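Print this page | E-mail this page

Farnix Iltham 900 Fixed-Height Work Table

Last updated: 20 May 2021

The Iltham 900 is a plain four-leg table for offices, hobby rooms and classrooms. It is the base model in the Iltham line and replaces the older Iltham 2, which is no longer made. Legs from the older table do not fit the new frame.

The top comes in white, gray or birch. All three are the same price. The white and gray tops have a matte finish that hides fingerprints better than the gloss finish we sold before November. Birch tops vary in color from one table to the next, so order them together if you want them to match.

Size and weight

Depth: 900 mm
Width: 922 mm with end caps fitted
Load: up to 5 boxes of copy paper, spread evenly
Feet: screw-in levelers, adjustable by hand

The end caps can be left off if two tables are going to stand side by side. Keep them in case you separate the tables later. The caps push on and need no glue.

What is in the carton

The top, four legs, two cross rails, end caps, a bag of bolts and a hex key. The top ships face down. Open the carton on a carpet or blanket and leave the top where it is while you bolt on the rails. Tighten the bolts by hand first, then go around again with the key once all four legs are on. Two people should turn the table over.

Care

Wipe with a damp cloth and mild soap. Dry the edges afterward. Do not use scouring powder, acetone or wax polish. Ink comes off the white top with rubbing alcohol if you get to it the same day. On birch, test any cleaner on the underside first.

Put a saucer or felt pad under plant pots. Water that sits under a pot will mark any of the three finishes.

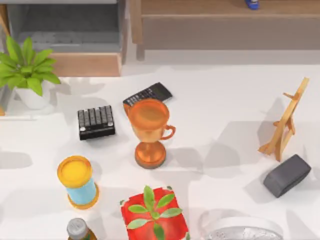 Ordering and delivery

Tables in white and gray are kept in stock. Birch is made to order. We deliver to the door; carrying upstairs is extra and has to be booked with the order. Returns are accepted on unassembled tables in the original carton. Spare levelers, end caps and bolt bags can be ordered separately under the Iltham 900 parts listing.

The frame is covered for 5 years and the top for 2. Scratches and heat marks are not covered.

Related items

Farnix Iltham 900 end caps, pair
Farnix Hầu stacking stool
Farnix Jilumari desk lamp
Farnix Jilumari clamp-on shelf
Felt pads, mixed sizes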